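The slide rule nobody threw out

Collecting old calculating instruments on a small budget, and what to look for first

Goltbridge, a little before seven in the morning, and the car park behind the corn hall is already full. Trestle tables, wet boxes, flashlights. The October fair. Dealers here sell clocks mostly, some microscopes, a lot of brass that was made last year and rubbed with something. But go down the far side, past the barometers, and there are the boxes marked MATHS or DRAWING or just ODDS. That's where I start. Always have.

I bought a sector there, ivory, French joint, hinge a bit stiff. 40 dollars. The seller thought it was a folding ruler. Fair enough, it does fold and it does rule. But the lines running out from the hinge are the whole point: pairs of scales, one on each leg, so that with a pair of dividers and some patience you can do proportion without doing any arithmetic. Similar triangles. Gunners used them, surveyors, makers of sundials. Then for a long time they went on being put in drawing sets because drawing sets had always had one, and most of those were hardly touched. You can tell. A used sector has little pits where the divider points went in, thick around the brass centers, thinning out along the line of lines. Mine has them. Someone worked with it.

Pits are the first thing I check now. Second is the joint. Open it flat, look along the edge, does it make one straight line? Third is the numbering, and this is where the fakes come apart. Whoever is making the new brass ones has copied the look and not the math. I have seen a line of chords divided evenly from end to end. Evenly! It's a nice ornament. It will not give you an angle.

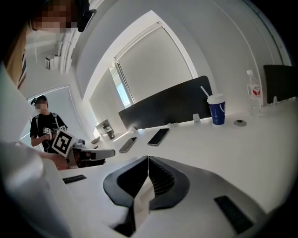 Proportional dividers are the next step up, and harder to buy well. Two slotted legs, a point at each end, a sliding pivot you clamp with a thumbscrew. Set the pivot to 3 and whatever you open at the short end comes out three times as long at the other. Copying a map bigger, copying a plan smaller, all day long. Close them before you buy. The two sides should come together in one narrow line like the dark gray fingers in the photo, and if daylight shows between the legs they have been bent, probably dropped. Points get resharpened too, and every sharpening moves the ratio off a little. The scale still says 3. The points say something else. I carry a strip of card with a few distances marked on it and just try them, and dealers mostly don't mind.

Slide rules are the cheap end and don't let anyone sneer at them. Boxwood ones especially. The Rinport museum has a drawer of excise rules, four-sided things with slides on every face, for working out how much was in a barrel and therefor how much tax was owed. Ask at the desk, they'll open it. A good one at auction is out of my range, 400 and up, and I have watched a very clean one go past 1000 with two people in the room still bidding. But a plain carpenter's rule with a slide let into one leg, worn, a corner gone? Lunch money. And it does the same multiplication.

Cleaning. Don't, mostly. Brass polish goes into the engraved numbers and sets white. Boxwood hates water. Soft brush, dry cloth, stop. If the slide sticks, leave it indoors for a week or two before forcing it, wood that has been in a damp garage will often let go by itself. The restorers at Yip told me the worst repairs they see are done with kitchen oil. It goes gummy, then it goes black, and then it has has to be picked out of the groove with a sharpened stick.

Reading: the old instrument manuals are the best guide there is and many are scanned and free. Read the plates first. The engravers drew every scale, so you can hold your odd bit of ivory up against the page and find out what it's for. Uvoton does a plain paper reprint of several, no notes, tight margins, falls open flat on a desk. I've got pencil all over mine.

Next fair at Goltbridge is in spring. Bring a flashlight and small bills.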